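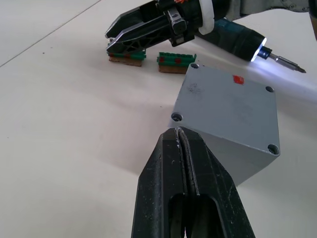
Home > Boards > Software > Motion & Control > Bimanual
Tagged: perception, wrist cam, screwdriving, planning

Thread: screw hole pose off when driver light is on

dagtrnka
ok so. two arm cell, one arm has the cordless driver, other arm handles the enclosure (gray box, four recessed holes, one per corner). hole detector runs off the wrist cam on the arm without the driver. works fine with the driver LED off. LED on and the hole nearest the light jumps. other three stay put. not noise either, it's a bias, always away from the light.

Currently fitting ellipses to the dark ring inside each hole, then solving for the box pose from four centers. Retrained twice on Stilix exports. no change. Anyone beat this in software? Can't kill the LED, it comes on with the trigger.

rvahidi
your ring isn't a ring when it's lit from one side. Far wall goes bright, near wall goes dark, ellipse fit slides over. Fit the outer rim insted.

dagtrnka
tried the rim. low contrast, gray on gray. loses it when the box is tilted

wubit_t
Why all four equally? You know the hole spacing. Fit the rigid model with a robust loss and let the bad one get thrown out. Three good centers is plenty for a planar pose.

rvahidi
disagree – three points and one of them a bit off, your tilt goes to junk. And the bit has to go in square. I'd take four mediocre ones over three any day

wubit_t
You still have the face plane. Add the edges of the top face as line constraints. We did that on the Mandagi cell, tilt was the best part of it.

emilia.c
Different question. Why look while the LED is on at all? Take the pose before trigger, freeze it, plan on the frozen one. Box isn't going anywhere between.

dagtrnka
it is though, a little. bit touches, box shifts. that's why I want a look during the approach

emilia.c
then that's a contact problem and you're asking a camera to fix it. Soften the approach along the tool axis, small spiral search, done. I would not servo on vision for the last 2 mm ever

rvahidi
+1 on the spiral. still want a decent pose going in tho

s_krajci
there's a red sticker on the top face right? Use it for orientation at least. Four corner holes look the same if you spin the box half a turn, seen a planner happily pick the wrong corner because of that.

dagtrnka
yeah using it for that already. not for pose – it's put on by hand, moves around from box to box

s_krajci
good. also check your planner's collision model. If it only has the driver body and not the bit you'll get paths that look great and scrape the top. Pratura's importer dropped the tool tip on me, took 7 days to find

dagtrnka
ha. ok checking. … bit is in there. fine

dagtrnka
update. did wubit's thing, robust loss plus two edge lines. Replayed 1,646 logged frames, LED on and off mixed. Jump is gone in nearly all of them. The leftovers are when a gripper finger covers a corner, which I should just mask from the joint angles. Spiral search next, emilia you win that one

rvahidi
replay isn't live. post again when it's driven 1,000 screws

wubit_t
Post the weights too please, I never liked the ones I picked.

Previous thread | Next thread | Back to Bimanual | Search | Log in

Comments (3)

Rostam V.: for anyone landing here from search, the mask from joint angles needs your camera timestamps lined up or it makes things worse. ask me how I know

Tomcat_dell: Same problem on a Dellness driver, different box. Rim fit worked for us but our part is black with shiny holes so ymmv

Sabina K.: is the edge line code shared anywhere? link in the old thread is dead

Reply | Report | Subscribe | Top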